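2025-03-14
Notebook, Zarkitz bench (sim side)

Morning went to the planner again, so this is mostly for Fedir Horobets, who picks the branch up in April, and for me when I have forgotten all of it.

First, the good news! The two-arm scene loads cleanly now with the new collision meshes from Donnelly. I had been putting off the swap for ages because the old meshes were at least a known evil, but the new ones are lighter and the first plan comes back in 46 ms, where I was used to going for coffee. The green box with the hinged lid is in there as its own articulated body, lid joint and all, and the shallow tray is a separate static piece so we can shift it around without rebuilding anything.
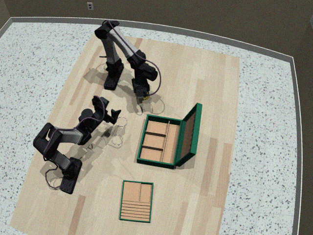 What kept biting me was the frame for the second base. The two bases aren't square to the planks, and the config had the yaw typed in by hand in two places (my doing, I'm afraid, back when I thought it was temporary). One copy was in degrees. The planner was happy, the controller was happy, and they were happy about different robots. I moved it all into the Remeck scene file, and both sides read it from there. Please don't add it back to the launch script, however tempting that looks at six in the evening.

Then the approach pose. I wanted the fingers pointing straight down and just under the rim before anything closes, and the IK kept picking an elbow solution that swung the forearm through the open lid. Added a small cost for elbow distance from the seed pose and set the weight to 100 — picked by feel, so feel free to argue. Seed 486 is the nasty one, keep it in the regression set.

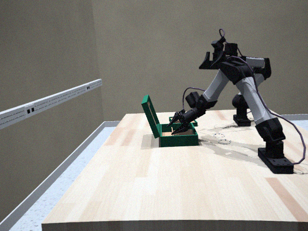
The cables are still only visual. They have no collision shape and the planner knows nothing about them, so a clean plan is no promise for the wrist on real hardware. Terkell has a rough capsule-chain model we could borrow, and I'd like to try it on the wrist loop first, where it is short and the math stays friendly.

Log from the last batch is 1,209 lines, mostly the same joint limit warning over and over. I'll throttle that one before it hides something useful.

Still to do:
- check that the lid angle survives a scene reset (I have my doubts)
- unit test for the yaw, radians only
- ask Fedir whether he still needs the old meshes, otherwise they go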